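House rules for pouring

I rewrote our bench rules in July, after a year of adding lines to the old sheet whenever something went wrong. The old sheet had grown to 40 items and people had stopped reading it. The new one has 13. A few readers asked to see what survived, so I'm going through the ones that matter for liquids.

Water first. Any new pouring program runs with plain water until it has done nine clean pours in a row. A clean pour means no liquid outside the target vessel, including down the outside of the glass. Norbert Kováčik wanted a percentage instead, but a run is easier to check at the end of a long day. If one pour fails, the count goes back to zero.

Use color after that. Clear liquid hides drips on a pale table, and it hides the fill level from the camera too. Once a program passes with water, we switch to something you can see from across the room, and we write down what it is. "Orange stuff" is not an entry in the log. Themis Xenos once spent most of a Saturday trying to match a flow rate to a drink that had never been named. 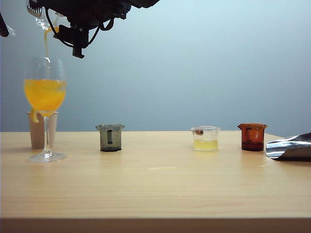 Keep the cables above the pour. Before each session, jog the arm through the full tilt by hand at low speed and watch where the slack goes. A loop that clears the table at the start position can hang a lot lower at the end of the move. We look at this every time, even if the program hasn't changed, and whoever looked puts their initials in the log.

Fill to the widest part of the bowl as a default. Going higher needs a note saying why. Stemmed glasses tip more easily when they are full, and the arm has to come back past them on the way out.

Food and lab stock don't mix. A beaker that has held anything other than food or drink never goes back to the drinks side, no matter how well it was washed. We had this written down before but with an exception for "thorough cleaning," and everybody's idea of thorough was different. The exception is gone.

The stop button has to be within reach of the person watching, and that person has no other job during the pour. No typing, no moving cups. If you need to move a cup, stop the arm first.

Wipe down between runs and photograph the bench before you wipe. The photo goes in the same folder as the log.

I still don't have a good rule for foam. Our level check reads the top of it as liquid and quits early, and waiting for it to settle makes every run longer. For now we mark those runs "foam" and leave them out of the pass count.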